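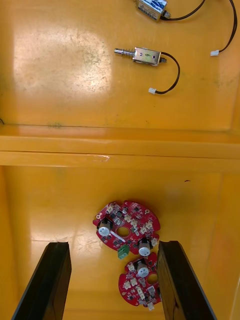
Figure 4.1 Two small push-pull solenoids, each with a black cable and a white plug.

Chapter 4
Parts That Pull, Parts That Carry

October | By Daiane Guerra
Reading time: 9 min

Pick up a push-pull solenoid and press the plunger with your thumb. Go on, it's a lovely little thing! The spring pushes back, the metal slides in its housing, and you already know half of what this chapter has to teach. Send a current through the coil and the magnetic field does the job your thumb just did, only faster, and (if the circuit is any good) exactly when you want it to.

By now you can read a simple wiring diagram and you know what a volt is. In this chapter we leave the paper and get to the bench, where a machine is a pile of parts first and a machine second. Our running project is the Plulport sorter, a small machine that flips tokens into one of two chutes. Its bill of materials lists 38 lines, and you'll meet most of them before the end of Section 4.6.

Before any of that, choose where you're going to work. A pale, flat tabletop is my favorite, with plenty of bare surface. Dropped screws show up on it right away, and so do the tiny clippings of wire that love to end up under a circuit board.

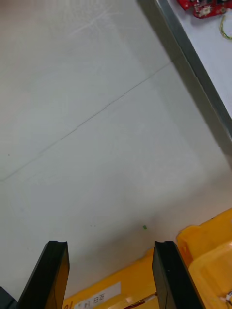 4.1 Sorting before you build

Every solenoid, board and cable in the sorter has to meet the others somewhere, and the meeting place is nearly always a connector. So start there. Lay out your parts and look only at the ends of the wires. Which plugs match? Which are close but have one pin too many? On a crowded board you may find several sockets of the same color within a finger's width of each other, and it's very easy to be sure of yourself and wrong.

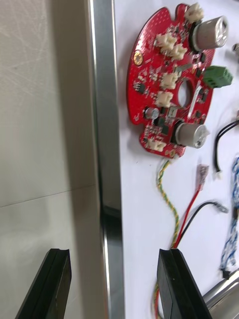
Read the board's printed markings before you reach for a plug, and write down each pair as you find it. The Sakier workbook has a blank table for this on its first page. It looks dull, I know, but a finished table is a map of the whole machine, and there's real pleasure in watching it fill up.

Wire colors help too, as long as you don't trust them too far. Red and black side by side often mean power and return. Twisted pairs usually carry signals, and the twist helps them shrug off electrical noise from their neighbors.
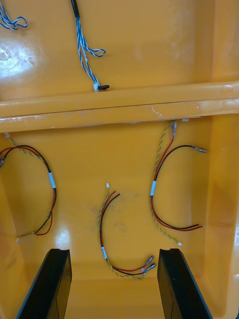
Keep each harness in its own patch of the tray, with its label facing up if it has one. Harnesses tangle with amazing speed once they touch! Exercise 4A asks you to trace one from end to end with a meter, so have yours ready, set to continuity, and begin with the shortest.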